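Lerkside viewers told to retune after relay transmitter work

Households in and around Lerkside are being asked to retune their televisions and set top boxes this month, after engineers moved several channels to new frequencies at the relay transmitter above the town.

The change was made overnight in February and affects up to 657 homes, most of them on the north side of the river and along the lane towards Wudness. Viewers who use satellite or cable will not notice any difference.

Fultus, the contractor that looks after the relay, said the work was needed to stop interference from a neighbouring mast. Some viewers had complained of frozen pictures and missing sound on the high definition channels through the autumn, mostly in the evenings.

"The main channels should come back as soon as people run a full retune," said Ravindran Rai, who managed the job for Fultus. "A quick scan or an 'add new channels' option won't always do it. Choose the full retune or first time installation from the menu and let it finish."

A retune normally takes a few minutes. Recordings already stored on a box are not affected, but series that were set to record may need to be put in again afterwards.

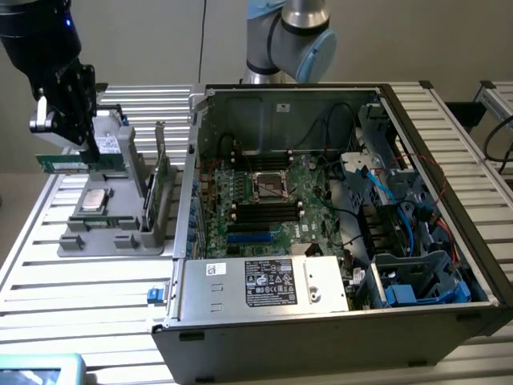 Older equipment is likely to cause the most trouble. Two of the channels have moved into a group that uses the newer broadcasting standard, and a television or box without a high definition tuner will no longer receive them. A set can have a high definition screen and still lack the right tuner, so viewers are advised to check the manual before buying anything.

Salma Filali, who runs the electrical repair shop in Lerkside, said she had taken 24 calls before lunch on the first day.

"Most of them just needed the retune," she said. "A few had the box plugged into the wrong aerial socket, and I had one gentleman whose set was picking up the Wudness transmitter instead of ours. He was getting the wrong local news and couldn't work out why."

Homes that can receive both transmitters may find that channels appear twice, with the second copy stored from number 800 upwards. Where that happens, Fultus suggests unplugging the aerial for the first part of the scan, or using the manual tuning menu if the set has one. The channel numbers for the Lerkside relay are on a leaflet which has been left at the library and the post office.

Not everyone has been happy with the notice given. Eluned James, of Chapel Row, said her leaflet came through the door two days after the channels had gone.

"I thought the television had packed up," she said. "I'd already been looking at new ones. It's an 17-year-old set and it's never given me any bother, so I was quite put out."

Mr Rai said leaflets had been sent to every address on the list but that one batch was delayed at the printers. He apologised to anyone who had been left without a picture.

People over 75, and those who are registered blind or disabled, can ask for a home visit at no charge. The visits are being arranged by Štefánia Kubíček at the Lerkside advice centre, and 200 slots have been set aside. She said there were still plenty left - mornings in particular - and that relatives could book on someone's behalf.

A second, smaller change is planned at Wudness later in the spring. Fultus said it would affect radio stations and one shopping channel only.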